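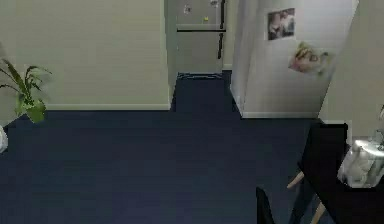 The home robotics team at Hurnine used to spend its mornings moving furniture. Now it spends them arguing about doors, and the woman who runs the simulation desk could not be happier about it.

"I get to think about one doorway for an entire morning," she told me over a very large coffee. "Do you know how long I waited for a job like that?"

Her group teaches a wheeled robot to find its way around ordinary homes. Until two years ago that meant a mock apartment at the back of the building, a stack of floor plans, and a lot of lifting. Today most of the training happens in rendered houses, with a scheduler called Cindik that starts the runs, watches them, and sorts the results before anyone has hung up a coat. Last night it got through 3080 runs. The old apartment managed 17 on a good day, and she still sounds a little proud of that 17!

I asked what she found when she logged in this morning, and off she went. Cindik had put 72 runs in the review pile, the ones it couldn't score with confidence, and she and two colleagues were already working their way through them.

"That pile is the best part of my day," she said. "The easy ones are gone. What's left is all the weird stuff — the robot hesitates at a doorway, or takes the long way around a chair, and you sit there going, okay, what did you think that was?"

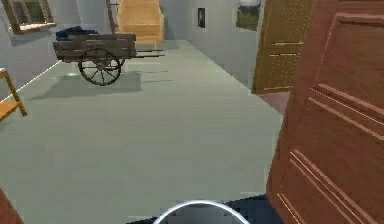 She says the change was hard on some people at first. The technicians who had built and rebuilt the mock apartment knew every inch of it, and they worried there would be no place for them once the rooms were on a screen. Two of them now design the test homes, and she credits them with the best ideas the group has had.

"They know how people really live," she said. "They've carried the sofas! An engineer puts a table in the middle of the room. They put it where you'd bang your hip on it."

One of those former technicians joined us halfway through and was quick to add that he misses the noise. The lab is quiet now, and people can go a whole morning with their headphones on. So the group started a daily review at ten, everybody at one big monitor, and he guards that half hour fiercely. He likes that his back doesn't hurt anymore. He likes less that a mistake in a room layout can be repeated a thousand times overnight.

"In the old place, if I set something up wrong, somebody yelled across the room," he said. "Now I find out at breakfast."

That led to a rule they both swear by: a person walks through every new layout on screen before Cindik is allowed to touch it. Doors get the most attention. How far is it open, which side is the handle on, what does the floor do on the other side? He keeps a notebook just for door angles (I was allowed to hold it, briefly). 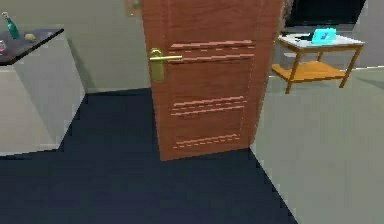
What they would change

I asked both of them what still bugs them, and they answered at the same time. The night reports! Cindik writes a summary of every batch, and it is long, and the one line you need is on the last page. A newer version is being tried by the group next door, the one that works on the Ahuja project, and the simulation desk is impatient to get it.

She would also like more time with the real robot. It goes out on the floor for two afternoons in a typical month, and she thinks it should be more. Everyone on the team takes a turn there, including the people who write the schedules.

"You need to stand in a room with it," she said. "You notice how close it comes to your feet. I went back to my desk after my first turn and changed half my settings."

And the hours? Better, they both said. The evening shift is gone, and the people who worked it were moved to days. He coaches his daughter's softball team now, which he could never have done before. She has taken up the habit of not checking the overnight numbers until she is in the building, though she admitted she had slipped twice since March.

By then it was almost ten, and people were rolling their chairs toward the big monitor. He picked up his notebook and went to get a seat near the front.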